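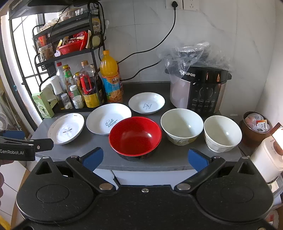 Against the matching set

By Maysoun Fakhoury

When I moved to Esham I had two suitcases and no plates. A colleague told me, very kindly, that I should go to the big shop outside the town and buy "a set". I did not know the expression well. In my first language we have a word for the good dishes, which stay behind glass until a guest comes, and another word for all the rest, which means something like "what is there". A set, in the way my colleague meant it, was neither of these. It was for every day, but it had to be the same every day.

I bought it. It was called Resau, it was pale grey, and it had plates in two sizes and bowls and mugs, all in one box. I ate from it for several years and I have nothing bad to say about its quality. But I would like to argue that the matching set is a small mistake which many households make at the beginning, and which they continue to pay for, in money and also in something more difficult to name.

Let me start with money, as it is easier. A set is cheap per piece on the day you buy it. After that it becomes dear. When the first bowl breaks, you do not have a household with one bowl less. You have an incomplete set, and this feels like a fault that must be repaired. So you go back to the shop, and the shop does not sell the bowl alone, or it sells it in a new grey that is a little bit more green. I know a couple who threw away all their remaining plates for this reason. The plates were in perfect condition. They had only lost their relatives.

A person who owns mixed dishes does not have this problem. If a plate breaks, it is a pity, maybe even a sad evening if it was a loved one, but the cupboard is still a cupboard. You replace it with any plate, from any place, when you happen to find one.

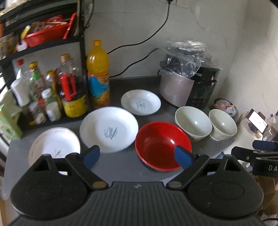
The second thing is memory. My grandmother's kitchen had no two cups from the same factory, and for this reason each cup had a person. My uncle drank from the tall one with the chip. I had a small blue one, and if a cousin took it I would make a scene. When I think about that kitchen today I can put everybody around the table only by remembering who held what. I have tried to do the same with my first flat in Esham, where I had many good evenings with friends, and I cannot do it. Everybody is holding the same grey bowl.

I do not want to be romantic about this. I know that in my grandmother's house the dishes were different for the simple reason that money was short, and she would have been very pleased with a complete service. She had looked at one for years in a shop window. People who grew up with odd plates often want the same plates, and people who grew up with the same plates go to the flea market and pay too much for odd ones. There is something a little false in choosing what others had no choice about, and I feel it when I see a café where every saucer is carefully different. That kind of mixing is also a set. Somebody has designed it.

What I defend is slower. You start with whatever comes. A neighbour is moving and gives you a few things. You buy one good bowl on a holiday, and it costs more than it should, and you carry it home inside a pullover. A friend forgets a dish after a dinner and both of you are too polite to mention it. Nothing of this can be ordered, and after ten years it is a quite exact record of how you have lived.

There are fair objections. The first is stacking. It is true that different plates do not sit well on each other, and in a small kitchen this is a daily annoyance. I have only one shelf, and my answer is that I own fewer plates. The second objection came from my friend who lives in the Uvier building, and who gives large dinners. She says that guests compare. If one person has the pretty plate and another has the ugly one, it means something, or they think it means something. I believed her, and then I watched for it at my own table. What I saw is that people take the plate they like and tease each other about it, and a shy person has at least one easy subject to begin with.

The third objection is the strongest for me. A table where everything is equal can be restful. After a hard day perhaps you do not want a plate with a history, you want only to eat your soup. I understand this, and I keep two of the old grey bowls for such evenings. The others went in September to the charity shop in Eskola Street, and I will admit that I walked past the window the next week to see if somebody had taken them.

So when young people ask me what they should buy for a first home, I tell them a good knife, a heavy pan and one plate more than the number of people who live there. The rest will arrive. It is uncomfortable to have guests before it arrives - you will wash a fork in the middle of dinner, and somebody will eat salad from a saucepan lid. My colleague, the one who sent me to the big shop, did exactly this at my place last winter, and she asked for more.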